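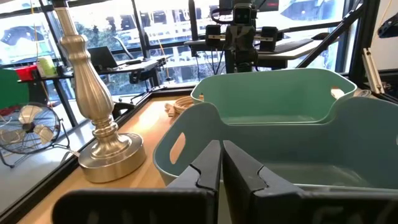
Betreff: Re: Re: [Waschkeller] Neue Trocknerordnung ab Juli

Hallo zusammen,

danke für den Entwurf. Ich habe ihn zweimal gelesen, einmal davon mit Kaffee, und bleibe an diesem Absatz hängen:

> Der Trockner Brondine darf pro Wohnung höchstens 2 Stunden
> am Stück belegt werden. Wer danach nicht ausräumt, muss
> dulden, dass die Wäsche von der nächsten Partei auf den
> Tisch gelegt wird. Socken werden nicht sortiert.

Gegen den Sockensatz habe ich nichts, der gehört gerahmt. Aber das Programm "Baumwolle schranktrocken" läuft auf dem Ding nun einmal 100 Minuten, wenn man das Flusensieb vorher sauber macht. Macht man es nicht, und das ist im Haus Rumgate offenbar eine Glaubensfrage, dann läuft es deutlich länger. Bleiben also im besten Fall 20 Minuten, um aus dem vierten Stock herunterzukommen, auszuräumen und den Münzautomaten zu beschimpfen. Das schaffe ich, meine Knie sehen es anders.

Mein Vorschlag:

> Belegung bis Programmende plus eine halbe Stunde.
> Flusensieb nach jedem Durchgang leeren.

Zum Geld: Die Wartungsfirma Whitfield will für Anfahrt und neuen Türgummi fast 34 Euro pro Wohnung. Das kommt mir viel vor für einen Gummi, aber ich habe auch noch nie einen gekauft. Hat jemand den Kostenvoranschlag als PDF? An meiner Mail hing nur das Logo, dafür gleich mehrfach.

Und noch zur Waschmaschine, der alten Illska links an der Wand: Sie wandert beim Schleudern wieder. Heute früh gegen sieben stand sie quer vor dem Abfluss. Bitte keine Badvorleger mehr einzeln waschen, dann hat sie Unwucht und geht spazieren. Ich habe sie zurückgeschoben, die Füße müsste aber mal jemand mit Wasserwaage nachstellen. Eine Wasserwaage habe ich, das Talent dazu fehlt.

Wer mit der geänderten Belegung leben kann, schreibt bitte kurz "ja" an die Liste. Wer nicht, bitte auch kurz.

Grüße aus dem vierten Stock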